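### 3.2 Surface pattern and how people name small playthings

We came to this part of the study expecting shape to do most of the work. An owl is an owl, a cube is a cube, and we thought people would reach for those words first and stop there. The Nallari collection gave us 100 small objects to work with, and the descriptions we gathered (about 700, from sessions in February) were far richer than that, which delighted us.

Plain solids were the real surprise. A cube offers little to talk about except its colour and size, but give it a raised pattern on one face and people start talking about that face. They called the circular relief a flower, a coin, a biscuit, a button. Khairul Lumenta kept a list of these on the wall at Donunden and it soon ran on to a second sheet. Figure 3 shows a cube of this type together with an owl, the figure-like object that drew the quickest and most uniform names.
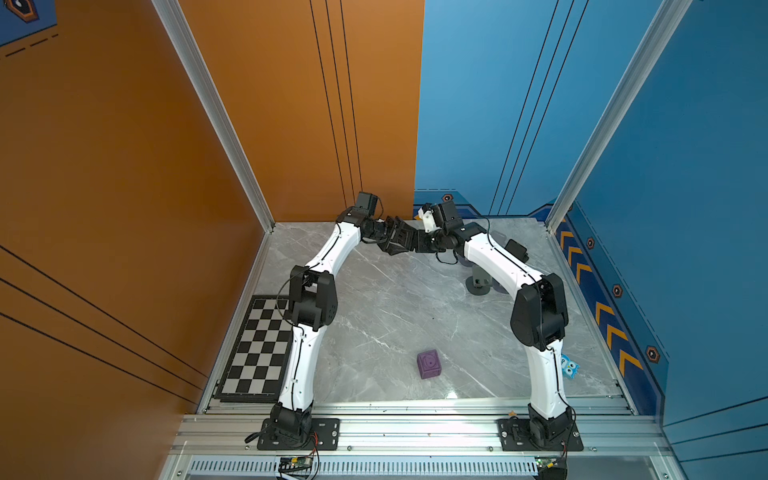

**Figure 3.** Purple cube with circular embossing on its top face; small blue owl toy with white eye patches near the right side of the floor.

The owl was named "owl" in 99 of the descriptions that mentioned it, and colour came second almost every time. With the cube the order flipped: colour first, then the pattern, then (sometimes) the shape. We find this lovely because it runs against the ordering proposed in the Latuheru word lists, where shape leads for all solid toys.

Flat printed pattern behaves differently again. Relief can be felt as well as seen, while print has only colour and line to offer, and people seem to read it as a picture of something. A light blue ground crossed by thin black lines became a map or a pitch. Stepped bands in navy, medium blue and black were stairs, or a river with corners. Small orange chevrons were nearly always arrows, and speakers would happily tell us where they pointed. A hexagonal badge in orange and black tended to collect the longest descriptions of all, full of guesses about teams and space stations.
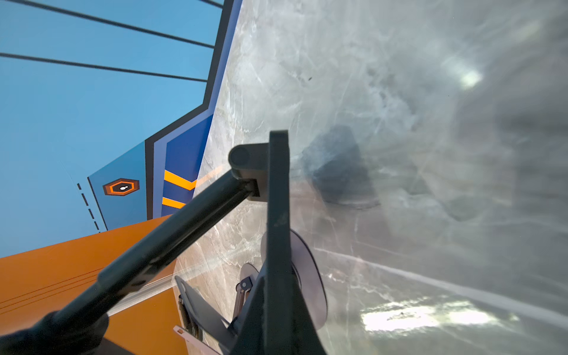

Melur Liem objected, on reading these results, that "map" and "pitch" are not really names for a pattern. They are names for what one might do on it, she wrote, and ought to be coded with the play words.

We think she is right, and recoded the printed items under the Emico scheme with a separate label for use. The split between relief and print held up well.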